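Vedurby, Book Two: Draft Status

The second draft of the Vedurby sequel, The Salt Regent, is finished at 772 manuscript pages. The first draft ran longer – 80 pages of the siege at Pornham were removed, along with one subplot concerning the river tolls. The chapter count is now 31. Point of view alternates between the regent and the exiled cartographer, with one chapter given to the garrison.

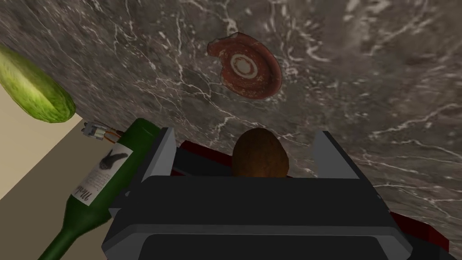 Reddish-brown plate on gray marble.

The calendar used in book one contained an error. Winter at Pornham lasted nine weeks in the text and eleven in the appendix. Nine is correct, and the appendix will be changed in the next e-book file. Readers who own the paperback can ignore the table on the last page.

Divance will publish the sequel in the same trim size as the first. The map has been redrawn to include the northern passes, and House Ó Dálaigh now has its own entry in the family tables.
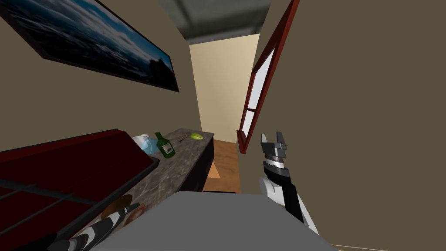

Advance Copies

Requests for advance copies open Wednesday. Reply to this newsletter with your preferred format – EPUB or PDF. Print proofs will not be sent for this volume.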